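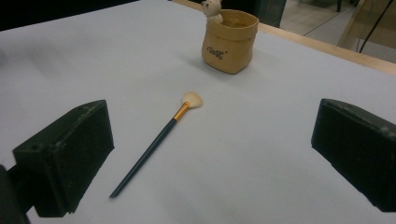 Makeup brush and the little bear in his pot, on the white table.

Thread on buying a short-term rental, because I keep getting the same messages. We closed on a second one in Brotthorpe last April and I kept notes. It's a lake town. Adjust for yours.

Start with the rules and leave the listings for later. Brotthorpe caps rentals under 30 nights at 90 nights a year unless the house sits in the Prulwood district. In Prulwood there is no cap. Two houses on the same street can have very different income and the listing won't mention it.

I called the town office and read them the parcel number. They told me over the phone which side of the line it was on. Then I asked for it in an email. Keep that email.

The permit does not transfer with the sale. The seller's agent told us it did. She wasn't lying, she had it mixed up with the dock license, and that one does transfer. We lost most of May waiting on our own permit.

Ask the seller for actual booking records. Ours gave us a spreadsheet that said 104 nights. When we got the payout statements, a good number of those were his brother-in-law staying for free. He counted them as booked.

So ask for payouts by month. If they won't share them, price the house as if it has never been rented.

Insurance. A regular homeowner's policy won't do for this. Neither will most landlord policies if guests change every few days. Get the quote before your inspection period ends. Our premium came in higher than the property taxes and we had to redo all the math.
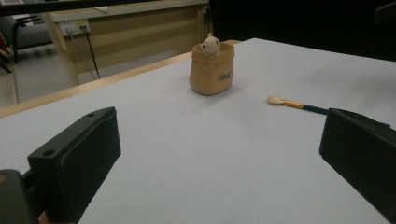 Posted by Treasa Ó Dálaigh
February 5, 2026

Continuing. Financing. The lender will ask if it's a second home or an investment property. Tell the truth. The rate is worse for an investment and the down payment is bigger. If you write second home and rent it all year, that's a problem with your name on it.

Some lenders will count projected rent toward your income and some won't. The first one we talked to wouldn't. The second would, with an appraiser's rent schedule attached. We paid for the schedule.

Cleaning is the part I got wrong on the first house. I figured I'd do it myself between guests. That worked until checkout and check-in landed on the same day and I had the flu. Now we use Dovhaniuk, a small local outfit. They charge per turnover and we pass it on as a cleaning fee.

Book your cleaner before you open your calendar. In a lake town they are all full by the time it gets warm.

Someone asked about full management. We got a quote from Brudititz. They wanted a quarter of gross, plus linens, plus a markup on repairs. If you live far away it may be worth it. We are 2 hours out and decided to do it ourselves.

If you do sign with a manager, check how you get out. The contract we saw renewed by itself and needed written notice well ahead of the end date. Also ask who keeps the reviews if you leave.

Septic. Please get it inspected separately. The general inspector ran the taps and flushed the toilets and that was it. The tank is sized for 2 bedrooms and the listing said sleeps ten. The town goes by the septic when it sets your occupancy limit.

That changed our nightly rate more than anything else. A house that sleeps ten and a house that sleeps six are different businesses.

Winter. We close ours after New Year's and drain the lines. A few neighbors stay open for ice fishing and do fine, but they pay for plowing and heat the whole time. I ran the numbers on staying open and it came out close to even. I'd rather have the time off.

Replies are open. I can't tell you what your house is worth or whether your town will change its rules. For taxes, ask an accountant who already has clients with short-term rentals. Ours charged a flat fee for the first meeting and it covered depreciation, lodging tax and what to do with receipts.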